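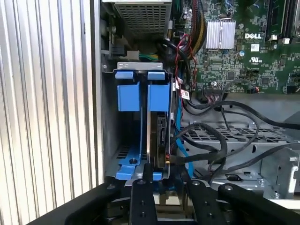

四・二項は削除すべきだ、とアタアフア・ハインズは書いてきた。ケーブルに触れただけで停止させる規則では、規則を守るほど作業が終わらなくなる。触れずにドライブベイまで届く筐体など、入荷品の中に何台あるのか。削除できないなら、せめて「触れる」の意味を決めてほしい。

意見書はその五行で終わっていた。署名はあったが、様式が定める代替文案の欄は空白だった。代替文案のない意見は受理しなくてよいと運用規程にある。私は受理した。

当時、私はゼルポート社で作業標準の起草を担当していた。対象は使用済みデスクトップ機からの記憶装置の取り外しで、工程名をモルタリといった。標準の本文は五章、附属書は二つ。四章が「把持及び引抜き」で、四・二項はその中で最も短い。

「四・二　把持部がケーブルに触れた場合、動作を停止し、作業者の確認を受けること。」

書いたのは私である。書いた時点では、これ以上明確な文はないと考えていた。

停止記録を取り寄せた。二月分の処理台数は625台、四・二項による停止は88件。そのうち55件は確認欄に「異常なし、再開」とだけ記入されていた。残りの33件には何らかの処置が書かれていたが、用語が揃っていない。「寄せた」「逃がした」「外した」「押さえた」。「外した」がコネクタを抜いたことを指すのか、指に掛かったケーブルを解いたことを指すのか、記録からは判別できなかった。

記入者の大半はショナ・カースレイクだった。作業場へ行き、本人に尋ねた。

「どちらもあります」と彼女は言った。「欄が一つしかないので」

「抜いた場合は、抜いた箇所を備考に書くことになっています」

「備考欄は様式の裏です。裏は集計されません」

私は様式を裏返した。裏には備考欄があり、細かい字で埋まっていた。何か月分かをめくったが、どれも同じだった。電源側の束の張り、データケーブルの曲がり、ラッチの解除の順序。集計表には一文字も転記されていない。転記の規定がなかったためで、その規定を書かなかったのも私である。

裏面の記載を読み終えるのに二日かかった。分かったことは次のとおりである。

停止の原因は、接触そのものより、接触した状態で次の動作に移ることにあった。触れて、押しのけて、通過するだけなら害は生じていない。害が出た例では、例外なくケーブルの一部が把持部と筐体の間、または把持部とドライブの間に入り、逃げ場を失っていた。その状態で引抜きを始めると、荷重はドライブに加わる前にケーブルに加わる。コネクタの根元が傷む。基板側の受けが浮いた例も一件あった。

私は「接触」と「拘束」を分けることにした。

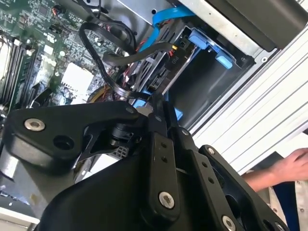 接触とは、把持部がケーブルに触れ、かつケーブルが少なくとも一方向へ自由に動ける状態をいう。拘束とは、ケーブルが二つ以上の部材に挟まれ、または掛かり、把持部の移動に従って張力を生じる状態をいう。定義案はこの二文に落ち着くまでに七回書き直した。「自由に」の語は蘇晨ウェイに三度消され、三度戻した。

「自由に、は測れない」と蘇晨は言った。

「では何なら測れますか」

「力。手首で読んでいる値がある。閾値で書けばいい」

「閾値は機種で変わります。標準に数値を書くと、機種が替わるたびに改正が要る」

「附属書に書けばいい。附属書は本文より軽い手続で直せる」

そのとおりだった。本文には状態の定義を置き、附属書Bに判定値と測り方を置いた。判定値の確認には59台を使った。ラッチを解除する前と後で値を読み分けないと、ラッチの抵抗を拘束と誤って数えてしまう。初日はその区別をせずに測り、全数を捨てた。捨てた測定も記録には残した。測定者の欄は私の名前である。

新しい四・二項は次のようになった。

「四・二・一　接触を検出した場合、速度を下げ、動作を継続してよい。
四・二・二　拘束を検出した場合、直ちに停止し、把持部の開閉を行わないこと。
四・二・三　停止後の処置は、コネクタの抜去を伴うものと伴わないものに区別して記録すること。
四・二・四　再開は、処置を行った者が記録を終えた後に行うこと。」

四・二・二の後半、開閉の禁止は、裏面の記載から取った。止まった指を開けば解放されると誰もが考えるが、掛かり方によっては開くときに最も強く引く。カースレイクの字で、同じ注意が四回書かれていた。四回目には下線があった。

審議は3月11日（金）に行われた。議長はルース・タンストール。出席者は規定の人数を一人上回った。

タンストールは四・二・四に時間を使った。記録を終えてから再開するのでは、停止時間が延びる。再開してから書かせてはどうか、という意見が製造側から出ていた。

「再開してから書いた記録は、再開できた理由の記録になります」と私は答えた。「必要なのは、止まったときの状態の記録です」

「その違いは、書く人に伝わりますか」

「様式で伝えます。備考欄を表に移しました」

彼女は新しい様式を手に取り、表を見て、それから裏を見た。裏は白紙だった。

「裏には何も書かせないのですか」

「集計されませんので」

「書く人は、書きますよ」

議事録には「様式裏面の扱いは継続審議」と記載された。四・二項の改正そのものは修正なしで可決となった。ハインズの意見書には「趣旨採用」の印が押され、代替文案の欄には、私の案の条番号が事務局の手で書き込まれた。様式上は、四・二項は彼女の提案したことになっている。訂正を申し入れたところ、訂正にも代替文案が必要だと言われた。

ハインズに電話でその旨を伝えた。

「かまいません」と彼女は言った。「それより、四・三項なんですが」

四・三項はドライブを引き抜いた後の置き方を定めている。私は書架から旧版を出し、該当の頁を開いた。「静かに置くこと」とあった。

「静かに、というのは」と彼女は言った。

私は意見書の様式を一枚取り、代替文案の欄に先に線を引いてから、続きを聞いた。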